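Erst die Finger, dann der Arm
Was eine Wäscherei in Muvadstead beim Kauf ihrer ersten Faltzelle eingeplant hat und was nicht

Von Zulmira Gouveia, 2020-06-21

Im Januar stand auf dem Schreibtisch von Eino Aaltonen ein Ordner mit Angeboten für acht Roboterzellen. Jede sollte dasselbe können: ein T-Shirt von einem Tisch aufnehmen, ausbreiten und gefaltet ablegen. Aaltonen leitet den Einkauf bei Bettencourt, einer Wäscherei in Muvadstead, die Sporthemden und Arbeitskleidung für Vereine und Betriebe wäscht. Gefaltet wird dort bis heute von Hand.

Die Angebote ließen sich kaum vergleichen. In einem waren die Greiffinger im Preis enthalten, im nächsten standen sie als Zubehör auf Seite elf. Zwei Anbieter rechneten die Kamera am Handgelenk mit, die übrigen verwiesen auf ein späteres Gespräch. Aaltonen legte deshalb eine eigene Tabelle an, mit Zeilen für Arm, Greifer, Kamera, Tisch, Beleuchtung, Rechner, Software, Einrichtung und Wartung. Wo ein Anbieter keine Zahl nannte, blieb das Feld rot, bis eine kam.

Der Arm ist dabei die Position, über die sich am wenigsten streiten lässt. Traglast und Reichweite stehen im Datenblatt, und ein Hemd wiegt fast nichts. Schwieriger ist der Stoff. Ein Karton hat Kanten, die der Greifer anfahren kann. Ein Trikot liegt jedes Mal anders da, die Ärmel stecken unter dem Rumpf, und ein Aufdruck verhält sich beim Falten anders als das Gewebe daneben.
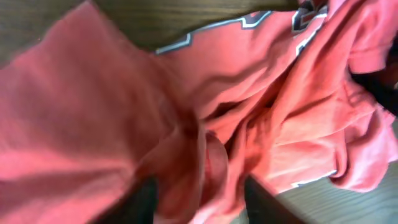 Bei Bettencourt führte das zu einer Entscheidung, die Aaltonen heute jedem Betrieb empfiehlt: Er verlangte vor der Bestellung eine Probe mit eigener Ware. Die Firma Hakach, ein Anlagenbauer aus Ikcombe, erklärte sich bereit, einen Versuchsplatz zu stellen. Die Wäscherei schickte 141 Hemden, darunter ausgeleierte, eingelaufene und solche mit aufgegangenem Saum. Neue Ware hatte der Einkäufer ausdrücklich ausgeschlossen.

Fasil Gidey, der bei Hakach die Versuche betreut, hält solche Proben für unterschätzt. "Die meisten Kunden fragen nach der Taktzeit", sagt er. "Ich frage zurück, was passieren soll, wenn der Greifer zwei Lagen statt einer erwischt." Davon hänge ab, ob am Ende eine Person neben der Zelle stehen müsse, und damit die halbe Wirtschaftlichkeitsrechnung.

Verschleißteile waren der zweite Punkt. Die Finger und ihre Auflagen nutzen sich ab, und wer nur einen Satz kauft, steht beim ersten Defekt still. Hakach bietet das Ersatzpaar für 1372 Euro an - Montage und neue Kalibrierung gehen extra. Aaltonen hat zwei Paare in den Plan geschrieben und den Posten vom Arm getrennt, damit er bei Preisverhandlungen nicht verschwindet.
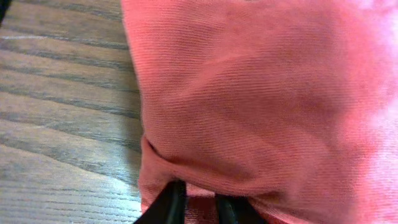
Lohnt sich eine Mietzelle, bevor man kauft?
Für Betriebe mit stark wechselnder Ware meistens schon. Die Miete kostet über ein ganzes Jahr gerechnet mehr als eine Finanzierung, dafür lässt sich der Greifer während der Laufzeit tauschen. Wichtig ist, dass im Vertrag steht, welcher Teil der Miete bei einem späteren Kauf angerechnet wird.

Auch der Platz kostet Geld. Lewis Gillies, Betriebsleiter bei Bettencourt, musste für die Zelle einen Sortiertisch versetzen und eine Stromleitung neu legen lassen. Dazu kommt das Licht. In der Halle fällt es nachmittags schräg durch die Fenster, und auf hellem Stoff verliert eine Kamera dann leicht die Struktur. Gillies wollte zuerst Vorhänge. Im Budget stehen jetzt eine Blende und zwei feste Leuchten.

Für die Einarbeitung hat er acht Wochen angesetzt. Der Anbieter hielt die Hälfte für ausreichend, Gillies blieb bei seiner Zahl. In dieser Zeit läuft das Falten von Hand weiter, die Löhne stehen also doppelt neben der Anlage in der Rechnung. Dwight Cloutier, der den Betrieb in Steuerfragen berät, hat darauf bestanden, diese Wochen als Teil der Anschaffung zu planen.
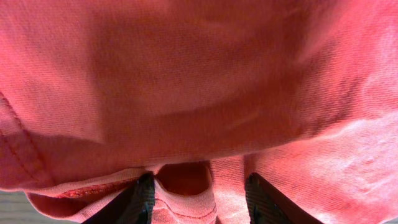 Stoff zwischen den Greiffingern, links der umgeschlagene Saum mit rötlicher Naht.

Bestellt ist noch nicht. Zwei Felder in Aaltonens Tabelle sind weiterhin rot, beide betreffen die Software: der Preis für Aktualisierungen nach dem ersten Jahr und die Frage, wem die Aufnahmen aus der Handgelenkkamera gehören. Hakach will beides schriftlich nachreichen. Bis dahin bleibt der Sortiertisch am neuen Platz stehen, und die freie Fläche wird für Rollwagen genutzt.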